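Boletín de Bellach, cuidados a domicilio
6 de agosto de 2022

Lo que he aprendido de las noches

Llevo ya 13 años entrando y saliendo de casas ajenas, y si me preguntáis qué turno me gusta más, os digo que el de noche. Sí, el de noche! Mis compañeras me miran raro cuando lo cuento en la oficina, pero es que por la noche la gente habla de otra manera. A las cuatro de la madrugada, con una infusión en la mano, me han contado bodas, mudanzas, enfados de hace cuarenta años y hasta una receta de croquetas que todavía no me sale.

Os escribo porque en septiembre ampliamos el servicio nocturno y me han pedido que explique cómo va. Hasta ahora teníamos dos modalidades, la noche en vela (la cuidadora está despierta todo el turno) y la noche de descanso (duerme en la casa y se levanta si hace falta). Muchas familias piden la primera por miedo y al cabo de un par de semanas ven que con la segunda van bien. 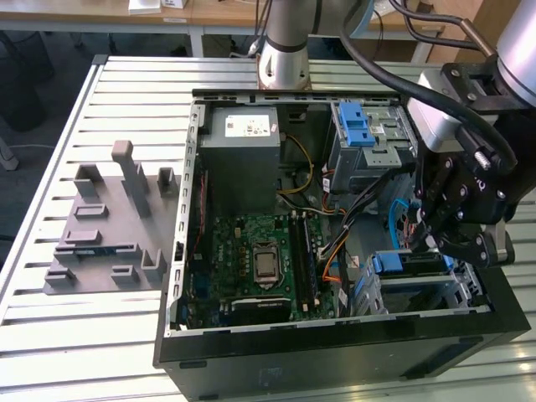
Lo nuevo es una tercera opción, la visita corta: pasamos una vez, entre las doce y las seis, para un cambio postural, una medicación o acompañar al baño, y nos vamos. Va muy bien cuando el familiar que cuida vive en la misma casa y lo que necesita es dormir del tirón. Empezamos con 6 plazas en la zona de Doherty y, si funciona, seguiremos con otras.

Un par de cosas prácticas. Dejad una luz encendida en el pasillo, por favor, y apuntad en la libreta a qué hora fue la última toma. Si hay perro, presentádnoslo antes, de día y con calma (esto lo digo por experiencia propia).

Para pedir plaza, llamad a la oficina y marcad la extensión 498, o decídselo a la cuidadora que ya va a vuestra casa y ella nos pasa el recado.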